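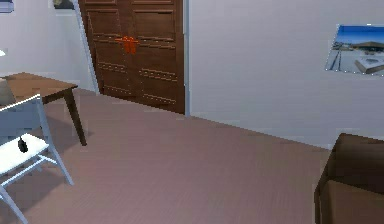

Double doors with orange handles.

Section 2: Setting up a group tour in Bitelport

This section is for tour organisers who already have a Bitelport account and want to build an itinerary for a group. If you only want to book seats on somebody else's departure, go to the section on joining a tour.

Before you start

Have the following to hand:

- the passenger list, with names spelt as they are in the passports
- the dates of the outward and return travel
- the name of the person who will travel with the group as leader
- any dietary or mobility requests you have received so far

The passenger list can be incomplete. You can save a tour with only the leader's name on it and add the rest later, but rooms can't be allocated until every passenger has at least a surname.

Creating the tour

1. Sign in and choose New tour from the Organiser menu.

2. Type a title. Passengers see it on their travel documents, so "Karko and the coast" is better than an office reference. Titles can be up to 200 characters long, including spaces.

3. Enter the start and end dates. The start date is the day the group leaves home. For an overnight flight, put the day of departure and tick Arrives next day.

4. Under Leader, choose a name from the list. If the leader isn't there, press Add leader and enter an email address. The leader gets a message and must accept it before the tour can be published.

5. Press Save draft. The tour is given a number, shown at the top right. Quote this number whenever you contact the help desk.

Note: Drafts are visible to everyone in your organisation. Use the Private tick box if you are still working on prices.

Adding the stops

6. Open the Stops tab and press Add stop. Start typing the name of the place and pick it from the list. Karko appears twice, once as the town and once as the railway station. Choose the town for overnight stays and the station for a change of train.

7. Set the number of nights. A stop with no nights is treated as a day visit and no rooms are requested.

8. Add each excursion under the stop it belongs to. Enter the meeting point in full, with the street name. "Outside the hotel" is not enough where a group is split between two buildings.

9. Drag the stops into order. Travelling times between them are worked out again each time you move one, and this may take a minute or so on a long tour.

Caution: Changing the order of stops after rooms have been confirmed cancels the confirmation. You will be asked to agree before this happens. There is no undo.

Rooms and boarding

10. Open the Rooms tab. Each overnight stop has its own list of rooms, and allocations are not copied from one stop to the next unless you press Copy to all.

11. Drag passengers into rooms. Put people who have asked to share in the same room first, then fill the singles. A passenger who needs a ground-floor room or a lift should have the Access box ticked here as well as on the passenger page.

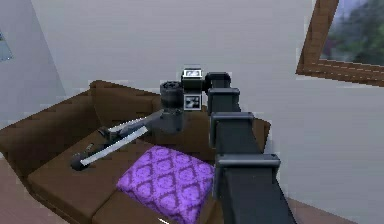 12. Choose the meal plan for each stop. Half board is the usual setting. Where dinner is not served on the night of arrival, the hotel's page will say so in the Remarks line.

13. Press Request rooms. The hotel replies through Bitelport, and its answer appears beside the stop as Confirmed, Waiting or Refused.

Note: Hotels in Karko close their books early for December. Send requests for that month as soon as you know your numbers, even if the names are still missing.

Checking and publishing

14. Press Check tour. Errors are shown in red and must be put right. Warnings are shown in amber and can be left, but read them. Error 248 means that a passenger's passport runs out before the return date.

15. Ask a second person to read the itinerary in Preview before it goes out.

16. Press Publish. Passengers receive their documents by email. Those without an email address are listed on a separate page for printing.

Changes after publishing

Small corrections, such as a new meeting time, can be made at any point and are sent out when you press Update passengers. To replace the leader or remove a stop, you must first press Withdraw, make the change and then publish again. Passengers keep their old documents until the new ones arrive.

Section last revised 30 Jul 2022 by Teresa Nic Aodha. Corrections to Sena Atinga at the organiser help desk.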